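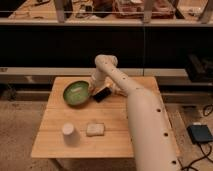

FOUR GRIPPERS, ONE TABLE

A week of picking things up and putting them down again. Mostly down again.

Eleven in the morning, Saturday, and the coffee's gone cold. I've been in the Wemalby workshop since the doors opened and all I've seen so far is a bolt pattern that doesn't match. Adapter plate. Another adapter plate. Someone finds the long hex key. We're off.

The idea was simple enough when I pitched it. Take one arm, four grippers, a tableful of ordinary stuff, and see which hand you'd want to live with. Not the data sheets. I've read the data sheets. Every gripper ever made will handle "a wide range of objects", and the range always seems to be a steel block and an egg.

So no eggs. Our things came out of a kitchen drawer and a stationery cupboard. Paper cup. Green bowl. A soft white block that gives when you press it. A little black rectangular thing, thin enough to be annoying. Different mixes on different days, same square table throughout, because moving the table means doing the calibration again and I did that once and once was plenty.

First, the arm

Same arm for everything. Cream, smooth, long in the forearm, and very polite about stopping when you lean on it. It stands on the floor next to the table, not on it, which I liked less than I expected. You get more table. You also get a great big elbow swinging across the near corner whenever the planner fancies the long way round, and the long way round is its favourite. We lost an hour on the first day to a pose it just would not leave.

Two waypoints fixed that. Should have put them in at the start.

The controller is a Hestari, on its second firmware since spring. Good bits: it boots fast, the jog screen makes sense, and you can swap the tool definition without restarting. Bad bits: the cable is stiff as a hosepipe and the tool list sorts itself by date added, so after four grippers you're scrolling past your own mistakes. The error messages have got better. "Tool fault 4" now comes with a sentence. It's not a good sentence.

Cornora Two-Finger

The plain one. Parallel jaws, rubber pads, a motor that whirrs like a toy. It does what you'd think. Paper cup upside down on the table, jaws either side, up it comes. Force setting matters a lot here. One notch too many and the cup goes oval. You can hear it.

The bowl was where it got interesting. Shallow, round, sloping sides, so a side grip slides straight off. You have to go for the rim, one finger in and one out, and that means the camera has to find the rim properly. A shiny patch on the inside of the bowl fooled it more than once. It saw the highlight and decided the edge was there. We turned off one of the ceiling lights and it behaved. Make a note of that if you're buying any of these: your lights are part of your gripper.

Thin flat things, less good. The pads are chunky and they touch the table before they've got under anything. It can grab a small box by its long edges if the angle's right. If the box is lying diagonally the wrist has to turn to match, and on our arm that ran close to a joint limit. Lots of dithering.

Would I have one? Yes. It's dull and it works.

Cornora Slim

Same maker, narrower fingers, tips you can swap in a minute with one screw. I dropped the screw. Everyone drops the screw. They should put three in the bag.

This was the best of the lot on the fiddly stuff. The small black thing had been a nuisance all week and the Slim just went down either side of it and closed. No fuss. It also gets in beside a neighbour, so if two objects are sitting near each other you don't have to knock one over to reach the other. That sounds like nothing. Try it with fat fingers and a cup next door.

Weak point is the soft block. Narrow tips dig in, the block folds round them, and then it doesn't want to let go. Released it over the bowl and it hung there. A shake at the wrist sorted it out but you don't want to be writing shake routines for your whole life.

Price is the other thing. The Slim is 700 pounds more than its big brother and you'll go through tips. I wore the edge off one pair in four days.

Maillard Soft Hand

Everybody's favourite to look at. Puffy fingers, air driven, closes on things like a sea creature. It got a small crowd at lunchtime.

And it is lovely on the cup. No denting, no force setting to speak of, just a hug. Lovely on the soft block as well. The bowl it manages from above if you let it wrap right round the outside, though it needs more clear space than you'd guess, so anything standing close gets shoved.

Now the grumbles. It needs air, so it needs a compressor, so you've got a noise in the room that you will come to hate. It's slow to open. The fingers pick up dust, and a dusty finger is a slippery finger. We wiped them down every morning and you could tell by mid afternoon when they wanted it again. And it blocks the wrist camera completely. The last bit of every pick is done blind. With a cup, fine. With a small flat object, hopeless, it patted the thing about the table and came back with nothing.

I still want one. I couldn't tell you what for.

Maillard Suction Kit

Cheap, quick, one cup on a stalk. Brilliant on anything flat and sealed. Rubbish on anything else, as everyone knows going in. The base of an upturned paper cup is just about OK if you land in the middle. The soft block leaks air and won't lift at all. We tried the bowl from the inside and the curve was too much for the small suction cup, and the big one wouldn't seat.

What surprised me was how fast you can go when it does fit. No lining up of jaws, no worrying about which way round the object lies. Come down, hiss, up. If your job is flat parcels, stop reading and buy this.

Cameras, quickly

I meant to give these a proper section and ran out of week. Short version. We had one fixed camera looking at the table from the side and one on the wrist. The fixed one is what you want for finding things and for working out later why it all went wrong. The wrist one is what you want for the last few centimetres, provided your gripper isn't sat in front of it. Using both is a pain to set up and worth it. Calibrate with the gripper ON, because the extra weight changes where the arm thinks it's pointing. I did it the other way and wondered for a whole morning why every grasp landed to the left.

Pale things on pale wood are hard. Our white objects on honey coloured planks gave the software more bother than the dark ones did. A darker mat would have helped. We had no darker mat.

How it shook out

We ran 1000 picks over the week, shared out evenly, and I'm not printing a league table. The numbers depend too much on our lights and our table and my setup. Here's what I'd do with my own money, though.

One gripper only, mixed objects: Cornora Two-Finger.
Small or crowded objects: Slim, and order spare tips.
Soft or easily crushed: Maillard Soft Hand, with the compressor in another room.
Flat and sealed: suction, no question.

If you've room for a tool changer, Two-Finger plus suction covers an awful lot. We'll be trying changers next time, Hestari have promised us one on loan for August, and I've asked for a softer cable.

One more thing on the Two-Finger, as a reader wrote in about it last issue. Yes, the pads do come unglued. Ours went on the Thursday run... no, hang on, it was the evening before the Soft Hand went on, whichever that was. A bit of solvent, fresh adhesive, clamp it overnight. Held for the rest of teh test. Cornora sell replacement pads in pairs and the part number is printed on the inside of the jaw, where you can only read it with the pads off.

More from Workshop & Bench
Tool changers: do you need one?
Compressors you can have a conversation next to
Wemalby open days: what to bring
Hestari controller, six months on
Letters: your worst cable runs

Contact the editors | Subscriptions | Copyright Workshop & Bench, all rights reserved | Back to top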